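Prirkmont has pushed back the 1.4 update for Skerner, its co-operative salvage game, to November. The publisher, Wouters, confirmed the change in a short post on the game's support page this morning. The current build stays online in the meantime and existing saves are not affected.

The delay comes down to the physics code. Skerner runs its object simulation on the host machine and sends the results to everyone else in the session, which works well enough with four players. The update raises the limit to 20, and test sessions at that size were dropping position data whenever the host fell below 40 frames per second. Lead programmer Edmund Ziółkowski says the simulation is being moved to dedicated servers, with the first group already running in Kusbridge.

Player-made levels are the other problem. The workshop holds 2,592 of them, and about 80 rely on a timing quirk that the server build removes. Prirkmont plans to flag those levels in the browser and leave them playable offline. Authors will get a conversion tool, though it won't handle scripted doors or lifts at launch. 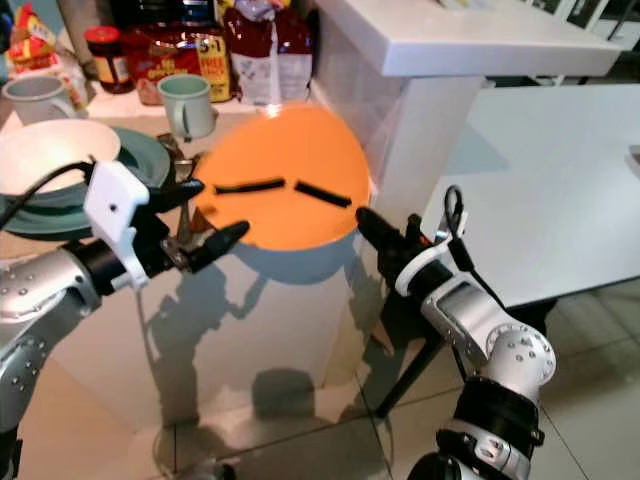
Stacked objects are also getting new rules in 1.4. At present the game treats each item in a pile as a separate body and checks every contact on every tick, so a small pile costs nearly as much as a vehicle. Under the new system, loose items at rest on a larger one, like the two black sticks lying across the orange disk, will be grouped with it and put to sleep until something moves the base. Players on the test branch can switch the grouping off in the server settings. Wouters says console versions will get the update at the same time as PC, and the price stays the same.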